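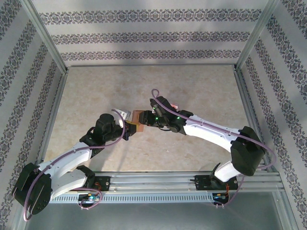 Both arms of the Wuson bench kit at a flat orange-brown block near the middle of the table.

Wuson two-arm bench kit: request for comments before purchase

Wednesday, July 29, 2020
By Pillthorpe Technical Services

Pillthorpe_TS wrote:

The department has had the Wuson two-arm kit on approval from Leite and is required to reach a decision on purchase. Members who have used this kit, or the comparable Starkine set, are invited to comment. Our own findings are set out below.

The kit comprises two arms, their bases and control boards, and a length of front rail. The table and the patterned side panels are our own. The quoted price is £2,000 per arm, with a service plan charged separately at £1,625 a year. We recorded 294 hours of powered use during the approval period. In that time one gripper motor was replaced under the terms of the loan and one cable was re-seated by our own staff.

Assembly was straightforward for a technician with some experience of small machines. The printed guide is accurate up to the fitting of the bases. After that point it refers to an older version of the control board, and we relied on the supplier's help desk.

halden_workshop wrote:

We are grateful for the report. This workshop has operated the Starkine set since January and would advise against the Wuson at the price stated. The Starkine arms are slower, but the joints hold their position better under load and the annual plan includes parts. It would assist readers to know whether the Leite plan does the same.

Pillthorpe_TS wrote:

The Leite plan covers labour and carriage. Motors and boards are included for the first year only, and gripper tips are treated as consumable items throughout. We regard this as the weakest part of the offer and have said so to the supplier in writing.

On the matter of load, our work is confined to light items that can be handled on a bench. We have no evidence on heavier work and make no claim about it.

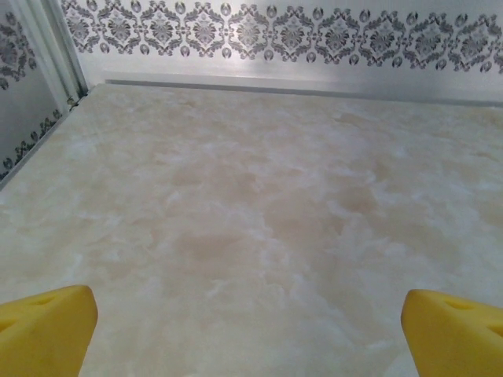 Can the gripper tips be changed without returning the arm to the supplier?

They can be changed on the bench with the small hex key supplied, and the arm should be switched off and supported while this is done. A set-up routine must then be run before the gripper is used again.

halden_workshop wrote:

That routine is the source of our reservation. When we assessed a Wuson arm before choosing the Starkine, the routine had to be repeated on most mornings before the closing position could be relied upon. A kit that is to be used by students in timetabled sessions should not need that attention. I would ask the department to state plainly how often it was repeated.

Pillthorpe_TS wrote:

It was repeated at the start of each week and after any change of tips. The daily repetition described above was not our experience, although we accept that an earlier release of the software may have behaved differently. The time taken was about 53 minutes for the pair on the first attempt and a good deal less once staff were familiar with the order of the steps.

We would add one point on the wrist cameras, as two members have asked by private message. The view takes in both finger tips when the gripper is open, and our staff found this helpful when lining up on flat items. The mounting bracket is adequate, but its screws should be checked

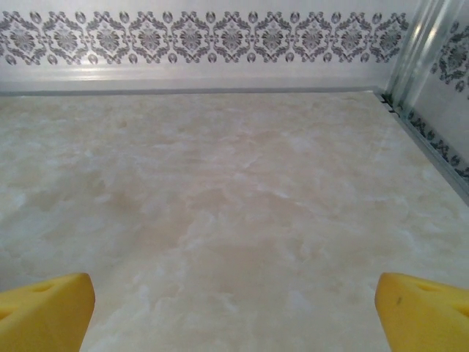
at the same time as the cable ties on the forearm. The guide recommends a monthly check. Our practice is to do it weekly, and we shall continue on that basis if the purchase goes ahead.

eastquay_labs wrote:

I support the department's view in general. This laboratory holds two Wuson kits and the arms have given acceptable service on light handling work. I do not agree that the plan is poor value. Carriage alone on a failed elbow joint was considerable in our case, and the replacement was with us promptly.

My concern is the cable. It is routed outside the arm for most of its length and needs enough slack at the elbow to allow full travel. Users who tie it too tightly will shorten its life.
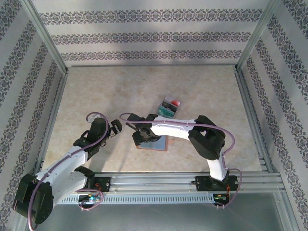 The right arm's gripper at the near edge of the tray, with a small package just behind.

halden_workshop wrote:

The point on carriage is a fair one. I maintain that parts should be covered beyond the first year, and I would ask Pillthorpe not to sign until Leite has answered on it.

Pillthorpe_TS wrote:

The supplier has been asked to quote for a plan that includes motors in the second and third years. The order is on hold until that quotation is received, and the reply will be posted in this thread. Members with experience of the Starkine tips on flat items are still invited to contribute.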